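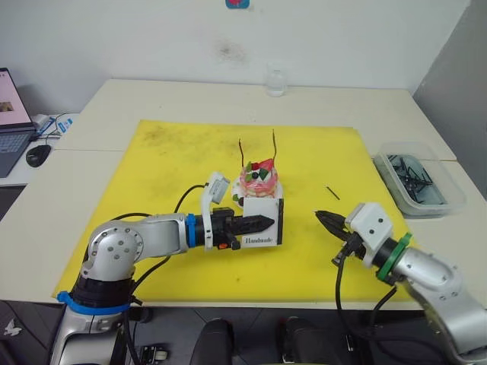 The cake rig, with one stick on the mat and two in the cake.

Please stop showing me the success rate

I spend a lot of my evenings reading robot learning papers, and I have a complaint. It's a small complaint, but it has been growing on me since December, and I'd like to get it out of my system.

The complaint is about the number in the table. You know the one. Method A, method B, our method (in bold), and next to each one a percentage. Our method is always in bold and it always wins. I have written tables like that myself, so I'm not throwing stones from very far away.

Last month I worked on a two-arm task for a benchmark we call Vokisico. The job is putting thin sticks into the top of a little decorated cake. One arm stays at the box the cake sits on, and the other picks up a stick and plants it. A kid of four could do it with frosting on both hands. For a pair of arms learning from human demonstrations it is a miserable job, and I mean that with love. The stick is thin, it's dark, it rolls, and a tiny tilt in the grip becomes a big miss by the time you get down to the tip.

We ran the policy 21 times. It got 16. So there's my number for the table, and if I were in a hurry I'd write 76 percent and go home.

But think about what that number eats! Of those 16, there were 7 where the stick went in straight on the first push. The other nine were a mess. The arm came down, missed, backed off, came down again, and in a few of them it ended up with the stick leaning like a fence post after a storm. They all count the same. Our rule said "stick stands in the cake without being held when time runs out," and a leaning stick stands.

Then there are the five failures, and those aren't alike either. In 3 of them the gripper never got hold of the stick at all. In the other two it had a fine grip and let go too early, high over the cake. Those are completely different problems. The first is about seeing and grasping a skinny thing on a mat. The second is about knowing when you're done, and I'd guess it comes from our demonstrations, where people opened the gripper at all sorts of heights. If you're trying to build on my work, that split is the most useful thing I can give you, and the usual table has no place to put it.

I brought this up with the group at Dava, who run the same benchmark on their own arms. They were polite. Their answer was that reviewers want one number, that readers skim, and that if everybody reports failures in their own way you can't compare anything. I think the last part is a fair point. I've tried to compare failure write-ups across labs and it's like comparing diaries.

Still, I don't buy that the fix is to report less. The single number isn't comparable either, it only looks that way. Did they put the stick in the same place every time? Did a person straighten the mat between runs? How worn were the gripper fingers? I once lost a whole afternoon to a policy that fell apart when we moved a lamp, and neither version of the lamp ever made it into the paper. (I should have put it in. Sorry.)

So what do I want? Mostly I want a plain list of every run. One line each: where the stick started, how many pushes it took, how it ended. For 21 runs that fits on half a page. The Mikkelsen test set already asks for something close to this, and the people I know who use it grumble for a week and then find out things about their own robot they didn't know. I'd also like the full video of the runs in order, no cuts, no music. Boring video is great. Give me the long dull stretch where the arm hovers and can't make up its mind.

And I want to see the retries counted. This one I feel strongly about. A policy that misses and recovers is doing something I care about more than a clean first push, because a kitchen or a packing line is going to be full of misses. Right now we squash recovery and luck into the same checkmark. Our own policy got much better at trying again when we added demonstrations where the person fumbled on purpose, and the success rate barely moved. On paper that was a wasted week. On the table it was the most interesting thing the arms did all summer.

I don't expect the bold percentage to go away. I'll probably print one myself in the fall — old habits, page limits. But our run list is going in right under it, leaning sticks and all.

Aug 12, 2020

3 comments

gripperfan: Agree on the video. I skip straight to the failures whenever a lab is brave enough to post them.

tomato_bench: Half a page for 21 runs, sure. We do far more than that per method and I'm not typing a line for each. Would you take a spreadsheet link?

slowservo: How did you score lean? We tried an angle cutoff and spent more time arguing over the cutoff than running the robot.

Recent posts
Notes from a week with the Bikesstead arm
Fumbling on purpose: how we record bad demonstrations
Why I stopped trusting my own lamp
Two arms, one clock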